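Against the Clear Counter

Simin Ranjbar
May 25, 2024

The advice is always the same, and it always arrives with a photograph of somebody's bare stone worktop and one lemon. Clear your counters, it says. Put everything behind a door. You will cook more, you will be calmer, and in some versions you will also lose weight. I have been reading this for 20 years and following it, on and off, for most of them, and I have come to think it is bad advice for anybody who cooks.

Consider what it asks. A colander is an awkward object. It nests with nothing except a bigger colander, and the cabinet it goes into is the low one, behind the stockpot. I want it at the exact moment when I am holding a pan of boiling water and have no hands. The clear-counter people would have me plan ahead. Fine, I plan ahead, I get the colander out before I start, and now it is on the counter, where it was before they came along.

The same goes for the mug I'm drinking from, the bowl I use for scraps, the plate that holds whatever has to be held. A kitchen surface in use looks like a table with things on it. I can't see why this should be treated as a moral lapse.
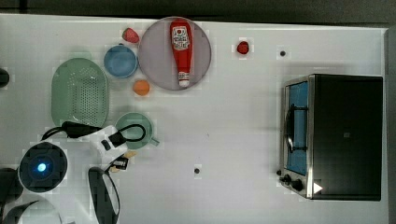
Part of the trouble is that the people selling calm are also selling boxes. I went to the Lendness showroom in February, because a friend swore by their cabinet inserts, and was walked past a wall of dividers, risers and pull-out trays by a pleasant young man who asked how many items lived on my counters. I said I had no idea. He had a worksheet for it. The full set of inserts for a kitchen my size came to a little over 2,000 dollars, and that did not include fitting. For that money I could have had another three feet of counter, which would have solved the problem I do have.

Kundier makes a cheaper version out of wire. I bought one of those, a two-level rack, and it now holds the lids of things I gave away.

I will grant the other side its best point. Wiping down a surface is quicker when there is nothing to lift. True. It takes me perhaps a minute longer to move a few things to the left, wipe, and move them back. Against that minute, set the opening and shutting of doors, the crouching, the stacking and unstacking, and the small crash when the thing you wanted turns out to be supporting the thing you didn't. I would like to see somebody do that sum fairly. The books never do. They count the minutes you save and leave out the ones they have cost you.

Then there is the ketchup question, which has divided my family for as long as I can remember. My mother kept hers in the refrigerator door. My husband's people, the Petridis side, keep theirs out, next to the salt, and look at you strangely if you move it. The tidy-minded have an answer to this too, and it is to decant. They want it in a glass jar with a handwritten label. I have tried to picture the person who spoons ketchup out of a glass jar and feels that life has improved. A squeeze bottle is a very good design. It has a cap that flips, it says what it is on the front, and a child can find it.

Children, by the way, are missing from all of this. In the photographs they have been put away with the toaster. In a real house the play food gets in with the real food, and the small plastic tomato will be found by foot if it isn't found by eye. I used to carry ours back to the toy box every night. Then I stopped, and the evenings got longer and the kitchen got no worse. A toy strawberry next to a dinner plate does no harm to the plate.
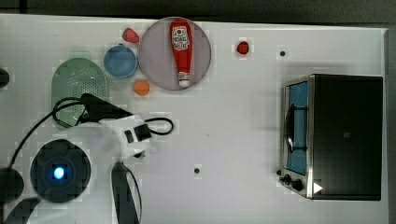

What I object to most is the idea that a surface has a correct state and that the correct state is empty. We don't say this of a workbench. My neighbor repairs clocks on a bench you could not set a cup down on, and people drive across the county to admire it. They say it looks like a place where work gets done. They would walk into a kitchen in the same condition and offer to help tidy up.

I don't want to be misread as defending filth. Dirty dishes should be washed and spilled milk should be mopped, and the bottle of oil with the sticky neck should be wiped or thrown out. But dirt and clutter are two different complaints, and the advice business has done well by running them together.

My own rule, if anyone wants one, is that a thing may stay out as long as somebody reaches for it. The lid rack fails that test. The colander passes it nearly every night.

Search this site
Enter keywords
Go

Related
Do You Need a Second Cutting Board?
The Deltau Kettle, Nineteen Months On
In Praise of the Odd Bowl
Letters: Where Readers Keep the Salt

Contact | © 2024 Simin Ranjbar | Back to top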